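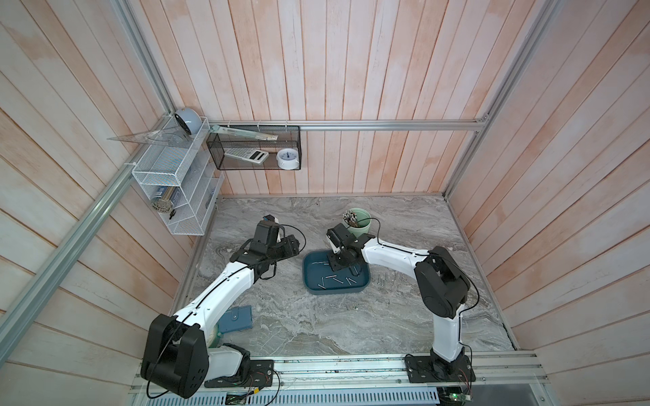

Small bits, sorted at last

I've been meaning to put this gallery up since July, when the jar of odds and ends from the old Doucette cabinet finally got too full to close. Screws, pins, things with no name – all in together, and every job started with ten minutes of poking about with one finger. So I gave up a Wednesday evening, put the kettle on and got stuck in!

My one rule is that pins go in a tray with sides and long screws stay out of it. Pins roll, and they love the gap behind the bench. A dark colour is best too, because silver shows up on it so nicely (I had a grey dish for years and it drove me mad).

Two pins in the dark teal tray, a tiny screw over on the marble top, and the pencils in their mint-green cup at the back. I do like having pencils within reach for labelling. The notebook with the button is a favourite of mine as well.

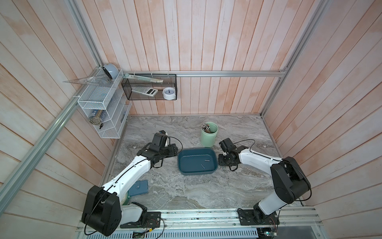

Afonso Lobo wrote in to ask whether I sort by length or by head first, and said he'd do heads every time, having once sorted 2669 screws by length and then had to start over. Fair enough, Afonso! I go by length, but my whole lot fits in some 60 little drawers, so a mistake doesn't cost me much.

Labels are next. I'm using plain paper ones in pencil until I've settled on the order, and I've already changed my mind about drawer 37.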